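Share (14) | Print this page | E-mail to a friend

Clerodham open day: silk flowers, bad coffee, good building

Posted 24 April 2020 by Natanael Aguiar

Writing this up from notes, most of them on the back of the parking slip. Went to the open day at the Medville works in Clerodham. Artificial flowers, if you don't know the name. Stems, wreaths, grave sprays, window stuff for stores. They open the doors once a year and you have to put your name down ahead of time. I had been meaning to go for ages.

Getting there. Bus from the station drops you at the bottom of the hill, then it's a walk up past the feed store. The lot fills early. I drove and still ended up on the grass verge. Wear flat shoes, the yard is all old cobble and there's a drain down the middle that caught at least one heel while I was standing there.

The building first. Brick, tall windows, 1889 over the main door in stone letters. It was a ribbon mill before it was anything else, and you can still see the bolt holes in the floor upstairs where the looms stood. Medville have had it for two generations. The stairs are worn so deep in the middle you walk up the sides without thinking. Lovely banister though. Took my glove off for it.

Signed in, got a sticker, got put in a group. Our guide was Imelda Dela Peña, who runs the finishing floor and talks fast, which suited me fine. She'd clearly been asked every question before and still answered like they were new.

Ground floor is cutting. Stacks of fabric under a press, the die comes down, out come petals like playing cards. Noisy. They hand round a die for you to hold, heavier than you'd think. The rose takes 3 different petal sizes, small at the heart and big on the outside. Leaves are cut on a seperate press at the back. I got a handful of offcuts in my pocket, allowed, they have a bin of them by the door for kids.

Next is dyeing and I could have stayed all day. Small room, steamed up, rows of jars with the color names on tape. Jurgita Venckus has the dye room and keeps a book of swatches going back to before she started. She showed us the reds. There are a lot of reds. A deep crimson for the winter rose, a bright one for the stores, which she says looks cheap on the card and right on the stem. Blue is the hard one. Hydrangea blue especially. Too much and it's a bathroom, too little and it reads gray from across a room. The pale blue they use now took her most of one June. She dips a corner, pegs it up, goes to lunch, comes back and decides.

Then shaping. Hot irons with round ends, like tiny darning mushrooms. Petal goes on a foam pad, press, it cups. They let us try. Mine scorched. The woman next to me did a perfect one first go and was very gracious about it.

Upstairs for assembly and this is where the time goes. Wire first, then the heart, then petals, then the tape that makes the green stem. A hydrangea head is all little four-petal florets on their own short wires, gathered up and bound, and you turn it as you go or it comes out flat on one side. Imelda said a new starter's first heads all look like they've been slept on. The range list has 259 lines on it now, counting sprays and the leaf stems. I asked which sells most. Rose, red, long stem. Of course.

Past assembly you come to the sorting end. Long white tables, trays, stems laid out to be looked over. Quieter up here, people drop their voices without being told.
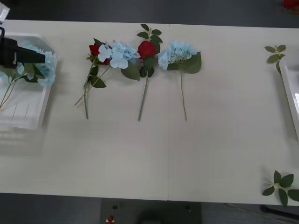
What they look for, acording to Imelda: bloom sits straight on the stem, leaves haven't slid down, no tape end lifting, no glue threads. Glue threads are the big one. You get them like spiderweb between the petals and they only show against the light. Roses get checked from the top, hydrangeas from the side. A leaf on backward is not a reject, just gets turned. Stems want laying down flat and not stood in a bucket, the heads are heavy and they nod. I have been standing mine in a bucket for years. So.

Asked about creases, as I always get them when I unpack a box. Steam from a kettle, she said, hold it well back, and fluff with your fingers while it's warm. Not a hairdryer. Somebody in the group said hairdryer and got a look.

Packing is next door. Tissue, long flat cartons, heads alternating so they don't crush. Most of it goes to the Dokier shops, some to a wholesaler called Prado who do hotels and lobbies. A carton takes around 300 of the single leaf stems but nowhere near that in roses. Cartons stacked along the wall under the windows, and that's a mistake if you ask me, with the sun on them. Said so. Was told they have blinds. Ok.

There's a sample room at the end, glass cases, the old stock. Violets on a card. A bridal crown in wax and cloth, orange blossom, gone the color of tea. Some poppies with the paper still crisp. A peony the size of a dinner plate that was made for a shop window and never collected. No photos in there, the light's kept low and there's a rope. Worth ten minutes. I had four because the group behind was coming through.

Shop. Cash or card. Seconds in crates by the till and they're the thing to go for. Nothing wrong with them that I could find, a leaf short here and there. I came away with two hydrangeas, one pale blue and one a sort of putty pink, and a red rose for my mother who can't have real ones near her chest. The first-quality stuff is on the wall and priced like it. Bring your own bag, theirs are short and the stems stick out and whack people on the bus.

Coffee was dreadful. Tea OK. Cake was from someone's kitchen and excellent, lemon, go early for that too.

Gripes. Group too big for the dye room, half of us heard it from the corridor. No seats anywhere on the upper floor, and it's a long stand if your knees are bad. There is a lift but you have to ask, it isn't signed. Toilets across the yard.

Good stuff. People were at work, doing the job they do, and didn't mind being asked things. You get to handle what they make at nearly every stage. And the dye room, again. If they did a whole day on just that I'd pay.

Allow two hours plus the shop. Names for the next one go in through the works office, by letter or phone, they don't do it online yet. Ask for the morning group, the light upstairs is much better for looking at color.

Print | E-mail

Comments (4)

Elango Kamath
Went two years back and the lift was signed then, must have come down. Did they still have the wax fruit in the sample room? There was a pear with a bite out of it that my daughter talked about for weeks.

Gun-woo Ha
Useful about the kettle, thank you. I do table pieces and have been using a clothes steamer on low, works the same if you keep it moving. Wouldn't try it on anything with glitter. Do they sell the pale blue hydrangea by the carton or only singles in the shop?

Natanael Aguiar
Elango, didn't see a pear, but I was being herded. Gun-woo, singles only in the shop, cartons go through Prado as far as I could tell. Office would know for sure.

Marge in the valley
My aunt worked the irons there when she left school. Scorched plenty she said so don't feel bad. Putting my name down for the morning group.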